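Section 4: Setting up and loading the Wiven two-tier dish rack

Read this before first use. Takes ten minutes, most of it wiping.

4.1 Before you start

Check the carton. Upper basket, lower tier, two end handles, bag of fixings, spare rubber feet. Anything missing, quote part no. 2121 (fixings) or 1029 (feet) when you contact Valente Spares. Don't make do with screws from the shed, wrong thread.

Wash every part in warm soapy water. There's a light film of oil on the wire from the factory. Rinse, dry with a tea towel.

CAUTION: Wire ends under the lower tier can be sharp untill the caps are on. Caps first, then everything else.

4.2 Assembly

1. Lay a towel on the bench. Lower tier on the towel, legs up.
2. Push a rubber foot onto each leg. Twist as you push. A dab of dish soap helps.
3. Turn it over. Rock it gently. If it wobbles, one foot isn't home.
4. Stand the end handles in place, curve outwards. Fixings in finger tight only.
5. Lower the upper basket between the handles till it sits level.
6. Now tighten. Snug is enough — overtightening pulls the basket crooked.

NOTE: Basket leaning to one side? Back everything off half a turn, press down on both ends, tighten again. Fixes it nearly every time.

4.3 Where to put it

Flat, hard surface. Back of the bench is best, clear of the cooktop and the kettle. Leave a hand's width at each end so you can get hold of the handles. Keep open bench beside it for whatever's waiting to go in.

Minimum clear width for this model is 600 mm. Less than that and you'll be knocking cups off the end.

No tray supplied with the standard rack. Put a folded towel or a Covutix mat underneath, or angle the drip end toward the sink.
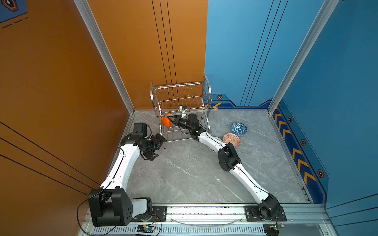
4.4 Loading

Bottom first, top second. A heavy top basket on an empty lower tier makes the whole thing tippy.

1. Plates and flat dishes stand upright in the lower tier, between the curved wires. One per slot. Start at one end and work along.
2. Small stuff (egg cups, ramekins, lids) can go on the lower tier too, toward the middle, where it won't roll out the side.
3. Bowls go in the upper basket, tipped on an angle, open side down. Don't nest them. Nested bowls hold water for hours and the pattern side gets a chalky ring.
4. Cups and mugs upside down in whatever gaps are left.
5. Cutlery in a separate caddy. Forks slip straight thru the wires.

NOTE: Deep bowls may be too fat for the lower slots. Don't force them. Spread wires don't spring back and the warranty doesn't cover it.

CAUTION: No cast iron, no full stockpots. Maximum load, both tiers together, is 4000 g.

4.5 Unloading

Top basket first. Take from both ends, a bit each — don't clear one side then the other. Run a thumb under the rim of each bowl before you put it away, water hides there.

Empty rack only when lifting. Both handles, straight up.

4.6 Care

Wipe down weekly. White vinegar and warm water for hard-water spots, old toothbrush for the joins. Rinse well after.

No steel wool, no bleach, no oven cleaner.

Brown specks on the wire are usually off something else, a rusty peeler or a tin. Rub with bicarb paste, rinse, dry. If they come back in the same spot contact Ustava Homewares, with your reciept.

Check the feet when you do the wipe-down. Worn feet mark stone and timber benchtops.

Section 5 covers the hanging cup rail (sold separately).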